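**Cuaderno de simulación, noviembre. Domingo por la tarde, cuando por fin hay silencio en el taller**

Retomo donde lo dejé. El planificador del proyecto Dronden sigue perdiéndose cuando la cámara de muñeca mira a la pared, y llevo ya bastantes cafés intentando entender si el problema es de la percepción, de la planificación o mío (no descarto lo último, que conste, después de lo del archivo de calibración de la otra semana).

Dejo apuntado el montaje, para quien venga detrás: sala renderizada, mesa de madera y sillas, dos cuadros en la pared, pinza abierta y sin nada agarrado. El módulo de localización de Prillent busca puntos característicos en la vista de muñeca, los empareja con el mapa de la sala y le pasa la pose al filtro. Pido 1000 puntos por vista y el filtro descarta la corrección si quedan menos de 30 emparejados. En posturas como la de abajo la pared gris se come casi todo, y lo poco que sirve se reparte entre los cuadros y la esquina de la mesa.
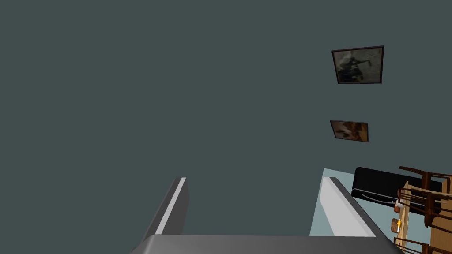

Desde Zeltovstead me contestan que ellos no tocarían el umbral todavía, que antes mirarían cuántos de esos puntos salen de la propia pinza. Según su mensaje, los bordes brillantes de los dedos son un imán para el detector, y como los dedos viajan con la cámara, el filtro acaba creyendo que el brazo no se mueve. Me piden también que les mande el registro con la máscara puesta y con la máscara quitada, sin cambiar nada más entre una ejecución y otra.

Tienen toda la razón del mundo y me da un poco de rabia no haberlo visto antes, porque la máscara de la pinza existe, la escribimos con mucho cariño en primavera, y resulta que en esta configuración estaba desactivada. La he vuelto a encender y he ido paso a paso:

1. Máscara activada, umbral en 30, misma semilla. La pose deja de quedarse clavada, que ya es una alegría enorme para un domingo. Sigue dando saltitos cuando entran o salen los cuadros, pero el error vuelve a bajar solo.

2. Máscara ampliada por el lado derecho. La silueta de los dedos la genero a partir del modelo de la pinza, y se me había olvidado que hay una pieza pequeña y oscura junto al dedo derecho que no estaba en la malla que usa la máscara. En una vista de fondo liso, con los dedos vacíos y sin cuadros ni muebles, todo punto que sobreviva es culpa nuestra, así que me ha venido de perlas para comprobarlo. Quedaban unos cuantos agarrados justo a esa pieza. 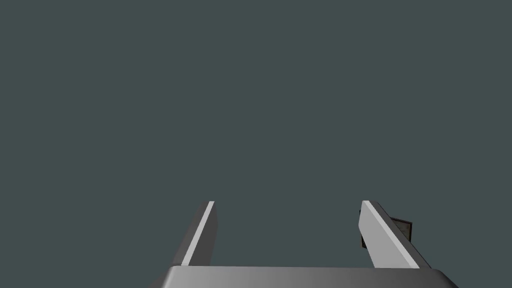

3. Malla corregida y otra pasada con el mismo fondo. Cero puntos supervivientes. Lo dejo como prueba automática, que salta si alguien vuelve a cambiar la pinza y se olvida de avisar (va por mí, sobre todo).

4. Planificador de Delić con coste de visibilidad. La idea es que, entre dos trayectorias parecidas, elija la que mantiene más sala a la vista. He puesto el peso en 6 y el horizonte en 500 ms. Con un peso mayor el brazo da unos rodeos larguísimos para no perder de vista los cuadros, muy elegante todo, pero tarda una eternidad en llegar a la mesa.

Lo que todavía no me gusta es que el coste cuenta puntos sin mirar dónde caen. En una vista como la siguiente, los cuadros quedan arriba a la derecha y los muebles en la esquina inferior, también a la derecha, y toda la mitad izquierda no aporta nada. Para el contador está bien; para la geometría es bastante flojo, y la rotación es la primera que lo sufre.

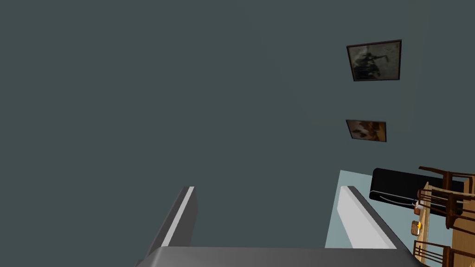
Por eso quiero probar a dividir la vista en celdas y premiar las celdas ocupadas, con un tope por celda para que un solo cuadro muy texturado no se lleve todo el mérito. Tengo medio escrito el cambio en la rama de visibilidad. Ojo si alguien la usa mañana: compila, pero el tope está puesto a mano y no lee el fichero de parámetros.

Pendiente:

- mandar a Zeltovstead los dos registros, con máscara y sin ella
- pasar el tope por celda a parámetros
- repetir el paso 4 con otra semilla, que de momento solo me fío a medias
- preguntar si la versión nueva de Prillent sigue aceptando la máscara en el mismo formato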